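Reading time: 4 min

Speaker notes, Kang quay memorial talk

Slide 1. Title. Say hello, thank Sipho Engelbrecht for the invite, say how long (18 mins, then questions). Don't apologize for the voice.

Start with the letter, not the building. Read it slow. "My father went out on the morning ferry and we never had a place to go and stand." Pause. That's Maarja Avotiņš, whose letter started the whole thing. She wrote to the harbor office, harbor office sent it to the town, town sat on it for 4 years.

Then: what happened. Keep it short, people here mostly know. Ferry Stenura, April, fog, 41 people lost. Inquiry blamed the pilot. Second inquiry didn't. The families want both inquiries mentioned on the memorial and the town wanted niether. Say that plainly.

Slide 2. Map of the quay. Point out the old ticket hall, the slip, the fish market. The site is the gap between ticket hall and slip. Everyone walks through it to get to the market, and the families liked that. Gyu-bin Gil drew the first plan with a wall around it for quiet. Families hated the wall. Good story, but don't make Gyu-bin the villain, he may be in the room.

Slide 3. What a name list does. Alphabetical = a phone book. By family = fair to families, hard on the crew, most of whom had nobody local. We went with where people were sitting, as far as the survivors could say. Where they couldnt say, those names go along the rail. Ah-rin Ban did all the interviews for this, two winters. Credit her here AND at the end.

If someone asks about the ones nobody could place: answer is we asked each family where they'd like the name. One picked next to a stranger who had shared her lunch. Leave it there, move on.

Slide 4. Brick. Why brick when the quay is granite. Three reasons in my old notes, only use the first one: ticket hall is brick, so is every street behind it. The granite came later, for the tourists basically. White brick because the ticket hall was limewashed until the road widening. Rough face, people will touch it, let them. 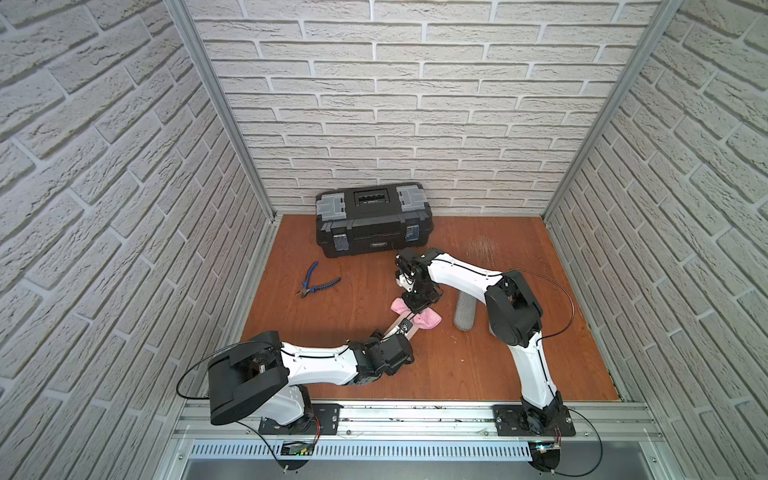
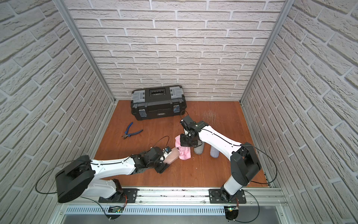
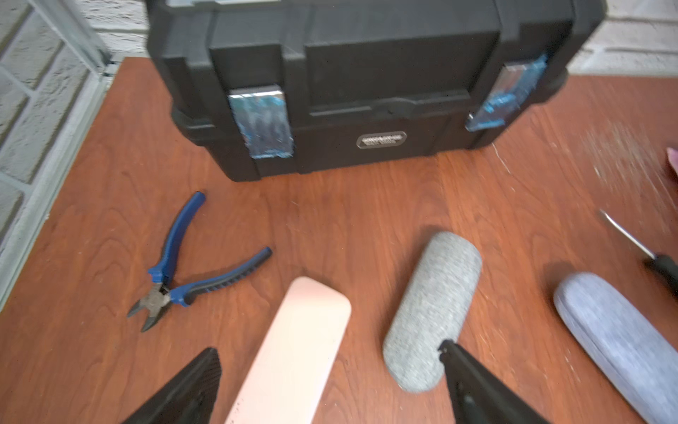 Black toolbox against white brick

Slide 5. Lettering. Cut, not painted, not metal. Salt eats the metal ones, see the plaque at the bus station, bring up if the mood is light. Letter height argument: Min-kyu Geum wanted them small so you have to lean in. Maarja is 80-something and said she'd like to read her father's name without kneeling. Letters got bigger. Min-kyu tells this better than me.

Mortar color. SKIP if running late. If not: dark mortar made it look like a bathroom. We went pale.

Slide 6. Access. This is the bit to get angry about, but only a bit. First scheme had steps. A memorial to a crossing where the people on the lower deck couldn't get up the stairs, and we drew steps. Let that sit. Now it's one slope, shallow, from the market side to the water. Costs more. Zullbridge Engineering redid the drainage twice so the slope could stay. Town paid for one of those, we ate the other.

Slide 7. Money. Two pots, town and public appeal. Appeal did better than anyone planned for. Don't give the total, it's being argued over. Someone WILL ask about the sponsor logo. There's no logo. There was going to be. There's a thank you in the ticket hall, inside, by the door.

Slide 8. Film clip from Timedow, the sound piece. Check the audio before people come in!! Last time it played out of the laptop. Foghorn, then nothing, then the market waking up. If it fails just describe it and carry on, do not fiddle with the cable for five minutes.

Slide 9. What I'd do different. Talk to the crew families first, they were last on the list and they noticed. Build the full size mockup sooner, the drawings lied about how close the water feels. Ask who sweeps it. We didnt ask, and the first gate design trapped every leaf and chip paper on the quay.

Slide 10. Last slide is just the slope in rain. Go back to Maarja. She asked if she could bring a folding chair. Yes. That's why there's no fixed bench at the water end, there's a flat bit.

Credits, Ah-rin first. Then questions. Repeat each question into the mic, Sipho says the back rows can't hear.

Related
Who decides what a plaque says?
Ticket halls, toll houses and other small public buildings
Notes from the Kang harbor walk
Sound in public places: a short reading list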